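Ridcombe Riders Club
Pre-Ride Inspection Checklist, with Comments
Revised 21 June 2021 by Humaira Bugti, ride safety

Every bike that joins a club ride gets looked over against this list first. The remarks under each item come from the April check, when we went through 21 motorcycles and sent two home. Owners' names have been left out, although you know who you are, and so does everyone who was standing near your exhaust.

Mark each item OK, FIX SOON or NOT TODAY. A single NOT TODAY means the bike does not ride. Please don't argue with the inspector, who got up earlier than you did.

TIRES AND WHEELS

1. Tire pressure, checked cold, against the figure in the owner's manual.
Comment: "It felt fine on the way over" is not a pressure. Five bikes were low at the front, and one owner believed the number molded on the sidewall was the target. It's the maximum. He had been riding on basketballs.

2. Tread depth, measured at the center and at both edges.
Comment: Most of us commute on straight roads, so the middle goes first. One rear tire had lovely shoulders and a center you could have shaved with. NOT TODAY.

3. Sidewalls and tread free of cuts, cracks, nails and screws.
Comment: Roll the bike a full turn. The nail is always in the part you didn't roll to.

4. Spokes or cast rims. Tap the spokes, look along the rims.
Comment: A loose spoke sounds dull next to its neighbors. Haris Minhas does this with a small wrench and an expression of great suffering, and he's usually right.

BRAKES

5. Front pads, thickness on both calipers.
Comment: Look at both. Two calipers, two looks.

6. Rear pads or shoes.
Comment: FIX SOON on four bikes. The rear brake is apparently something that happens to other people.

7. Brake fluid between the marks, and a sensible color.
Comment: Pale honey is good. Cola is not. If the bike is on its side stand, straighten the bars before reading the front reservoir.

8. Levers and pedal firm, with no sponginess.
Comment: One lever came back to the grip. The owner said he'd gotten used to it. NOT TODAY, and he took it better than expected.

CHAIN AND CONTROLS

9. Chain slack at the tightest point, measured midway along the lower run.
Comment: Chains don't wear evenly, so check in several places. The Saliba singles want a bit more slack than people like to give them. Read the sticker on the swingarm. If the sticker has gone, read the manual. If the manual has gone, we have a spare in the clubhouse, with coffee on it.

10. Chain clean and lubed.
Comment: Lube goes on the chain. Three rear tires had some too.

11. Throttle snaps shut from any position, with the bars at full left and full right.
Comment: All good, including the Fanard twin with the homemade cable routing that I was looking forward to failing.

12. Clutch lever has a little free play.
Comment: Cable clutches only. Please stop hunting for the adjuster on the hydraulic ones.

LIGHTS AND ELECTRICS

13. Headlight, high and low.
Comment: Aim counts. One of them was lighting up the trees very nicely.

14. Brake light, from the lever and from the pedal, separately.
Comment: The most common fault of the day. Six bikes lit from one and not from the other. The switch on the pedal is cheap and takes ten minutes, or an afternoon if you drop the spring.

15. Turn signals and horn.
Comment: The horn on the Nernau scooter sounds like a duck being let down gently. It is audible, so it passes.

16. Battery secure, terminals tight, nothing rubbing.
Comment: A bungee cord is not a battery strap. Two bungee cords are also not a battery strap.

LUGGAGE AND RIDER

17. Panniers and top boxes locked on and evenly loaded.
Comment: Pull on each one as if you meant to steal it. Heavy things go low and forward. Someone had packed all the tools in the top box and wondered about the wobble.

18. Backpacks closed, chest strap done up, no loose ends near the wheel or chain.
Comment: Long waist straps get tucked in or tied off. Keep hard objects out of the part that sits against your spine. A wrench roll back there is a poor sort of back protector.
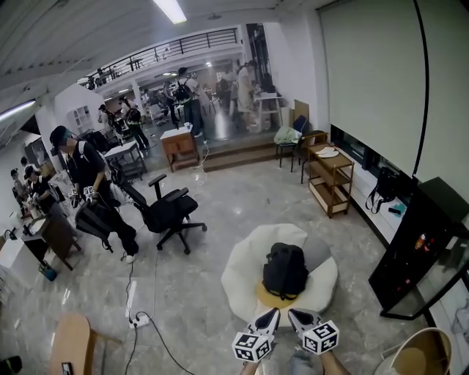

19. Helmet fits, strap fastens, visor clear.
Comment: If it has been dropped onto concrete from seat height, tell us. We will be sympathetic for a short while and then ask you to replace it.

20. Gloves, boots over the ankle, jacket and proper pants.
Comment: We have discussed the sneakers. The sneakers have not changed and neither has the rule.

21. License, registration and insurance on you.
Comment: On you. A photo of the card on a phone with a dead battery got a mark of FIX SOON and a long look.

GENERAL NOTES

Fuel: arrive with a full tank. The first planned stop is well inside 200 miles, but so is the reserve light on several of your bikes, and we would like to get past the county line this year.

Repairs on the day: small adjustments are welcome in the parking lot. Taking the carburetor off is not a small adjustment, whatever you did in April.

Tools: the club torque wrench is back after its calibration. It gets wound down to its lowest setting before it goes in the case. It has a label saying so, which I made, and a second label, which I also made.

Record keeping: sheets go in the blue binder. If you marked your own bike, have another member initial it. Haris checks the binder and can tell when the initials are all in the same pen.

Late fixes: bring any FIX SOON item back to me before the next ride, with the part fitted. A receipt for the part doesn't count, and neither does a tracking number.

Inspector: ____________
Second initials: ____________
Bike and plate: ____________
Odometer: ____________
Result: OK / FIX SOON / NOT TODAY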